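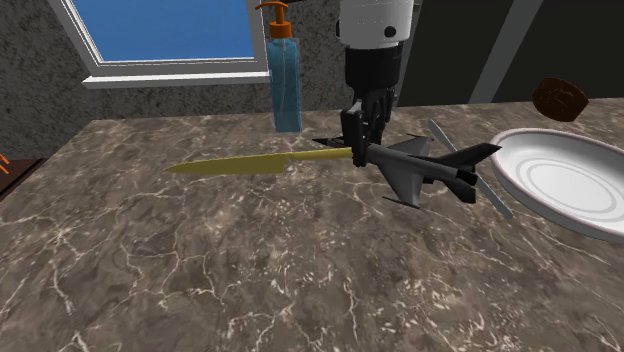 Stone Surfaces in Shared Kitchens: Care, Wear and Cost

Student project report
Building Materials and Maintenance, second-year project
Submitted 19 August 2022
Project supervisor: Preben Hviid

1. Background

The Farkton residence hall was opened to students with shared kitchens on every floor. Each kitchen was fitted with a natural stone counter, and the choice was made on the grounds that stone would outlast the laminate used in the older Trakell building. Since then the housing office has received regular complaints about stains, dull patches and chipped edges. The office asked the course to look into the matter, and this report presents the results.

The project set out to answer two questions. The first was whether the damage reported by residents came from the stone itself or from the way it was cleaned. The second was whether a simple change in routine would cost less than replacing the counters.

2. Materials

Marble is made up mostly of calcite, a mineral that reacts with acid. Lemon juice, vinegar, tomato sauce and many bathroom cleaners will etch a polished marble surface within minutes. The result is a pale, dull mark that is often mistaken for a stain. An etch mark cannot be wiped away, as the polish itself has been lost, and it has to be ground and polished out.

A true stain is a different matter. Marble is slightly porous, and oil, coffee or red wine left standing will soak into it. A stain of this kind darkens the stone but leaves the shine in place. It can usually be drawn out with a poultice, which is a paste of absorbent powder and a suitable liquid, left under plastic film until it has dried.

Granite behaves better with acids but is not free of trouble. Light granites take up oil readily, and an unsealed sink surround will show a dark ring in time. Residents tend to use the words marble and granite for any stone with a pattern, and the instructions posted in the kitchens had done the same. One product recommended on the posted sheet was a descaler that should never be used on marble.

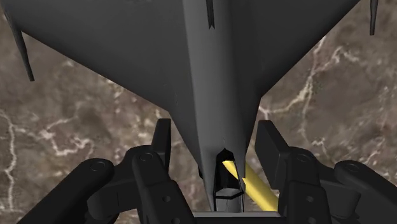
3. Method

The group selected 6 kitchens in the Farkton building, all with counters from the same supplier, Kjærgaard. The kitchens were divided into two groups of equal size. In the first group, cleaning went on as before. In the second, the cleaning staff used a neutral soap only, and the counters were sealed at the start of the trial with Gralik, a water-based sealer already held in stock by the housing office.

The trial ran for 8 weeks and ended in June. Each counter was inspected once a week, always in the morning before the kitchens came into use. Inspections consisted of a water drop test, a check for new marks under a hand lamp held low to the surface, and a short entry in a log book kept in the kitchen. Residents were told that a trial was under way but were not told which group their kitchen belonged to.

For the water drop test, a small amount of water was placed on the stone and left for ten minutes. Where the stone had darkened after the water was wiped off, the sealer was judged to be worn or missing. The test is crude, and it gives no measure of how deep the water has gone, but it can be carried out by anyone and needs no equipment.

4. Results

New etch marks were found in both groups. This was expected, as a sealer slows down absorption and does nothing to stop an acid from reacting with the surface. There were clearly fewer marks in the second group, however, and those that did appear were mostly beside the stove, where food is prepared. In the first group, dull areas were also found along the back edge and around the faucet. Residents seldom work in those places, and the group takes this as a strong sign that the cleaner was the cause.

Staining was limited to the unsealed counters. One oil stain in the first group was treated with a baking soda poultice and needed 2 applications before it could no longer be seen. 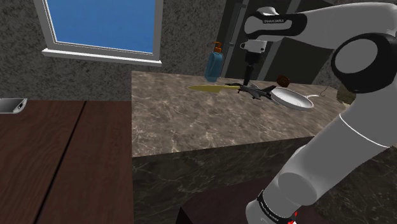 Figure 1. Marble-topped counter in front of a gray wall with a stone texture.

5. Cost

The housing office pays 300 dollars for each counter that is ground and polished by an outside firm. Sealer and neutral soap for the same counter come to a small part of that sum, and the extra labor is slight - sealing is done once and takes less than an hour, not counting drying time. Replacement was not priced in detail. The quotation on file from Kjærgaard was out of date, and a new one could not be obtained before the deadline.

6. Recommendations

The posted cleaning sheet should be withdrawn and a new one issued that names the stone in each kitchen correctly. Acidic cleaners should be removed from the supply closets on all floors. Counters should be sealed before the start of the fall term and tested again at midyear, with the result entered in the log book.

Cutting boards should be supplied by the housing office. Several residents stated in the log books that they had none and were working directly on the stone.

The log books and inspection sheets have been handed to the housing office together with this report.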